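Shared kitchen at Isar building reopens with new sink

The shared kitchen on the ground floor of the Isar building opened again on Monday, nine weeks after a leak under the old sink closed it. Tenants had been washing their lunch dishes in the restroom on the second floor in the meantime.

The work took longer than planned. Once the old cabinets came out, the floor behind them was found to be soft in two places, and Zallo, the contractor, had to replace the boards before anything new could go in. The cabinets themselves then came with the wrong hinges and sat in the hallway for eight days.

"We thought it would be a matter of changing a pipe," said Birgit Mühlbauer, who manages the building. "Then they lifted the first board and called me down to look at it."

The kitchen now has white lower cabinets, a glossy white counter and a stainless steel sink, with a wall panel behind it in a veined, marble-like finish. A rack of steel rods sits inside the sink for dishes to drain on, so the plastic drainer that used to take up half the counter is gone. The old tiles went too. Several had been loose for years, and tenants had asked more than once for something easier to wipe down.

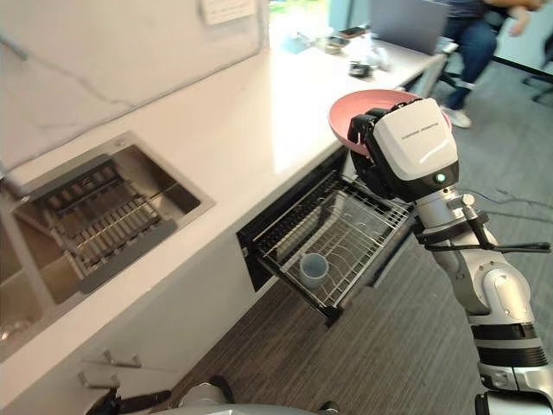

Sixty-one people have keys to the kitchen, most of them from the offices of Belay and Nemine on the upper floors. The two companies split the cost with the building's owner. Mühlbauer would not give the total, but said rents will stay the same through the end of next year.

Some house rules have changed with the reopening. Bowls and cups left on the rack at 6 p.m. will be put in a box by the door, and whatever is still in the box on Friday goes to the thrift store. Pans are to be dried and put away right after washing -- the rack is meant for smaller dishes. Coffee grounds go in the trash and stay out of the drain, which the plumber blamed for at least part of the trouble with the old pipe.

Tarun Rawat, who works at Nemine and eats lunch in the building most days, said he was glad to have the kitchen back but missed the old counter space by the window. A tall cupboard stands there now.

"You used to be able to put a cutting board down and look out at the yard," he said. "But the sink drains, so I can't complain much."

Two jobs are still open. The light over the table needs a new switch, and the towel rail that was ordered in April has not been delivered. Zallo expects to install both on the same visit. Until then, dishes are to be washed by hand, and tenants are asked to bring their own towels.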